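Capítulo 3. Cada cosa en su caja

Confieso que yo aprendí a ordenar tarde y mal, en un cuarto alquilado de Clisov donde la cama hacía de mesa, de armario y de despensa (¡todo a la vez!). Por eso empiezo este capítulo por lo pequeño: los libros y las meriendas que van quedando encima de la colcha.

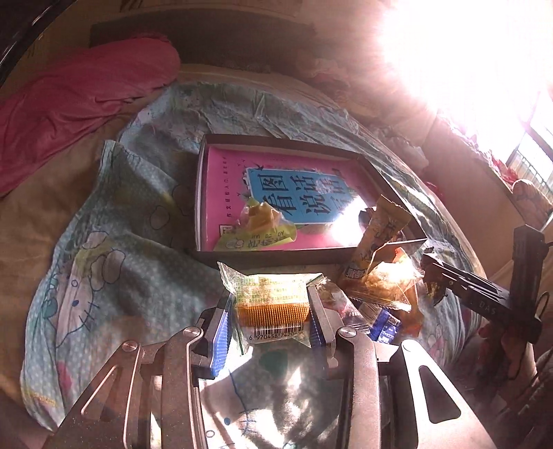 Texto: Lenka Vlček, profesora de economía doméstica y autora del manual

Una caja de cartón abierta, de bordes bajos, me sirve de maravilla: cabe un libro tumbado y todavía queda sitio para los paquetes de galletas o bizcochos. Yo pongo primero el libro, luego lo que se come, y los envoltorios arrugados los aparto enseguida, que si no se multiplican. Prueba con tu propia cama antes de pasar a la página 26.

© Editorial Puria, mayo de 2021 | Contacto | Volver arriba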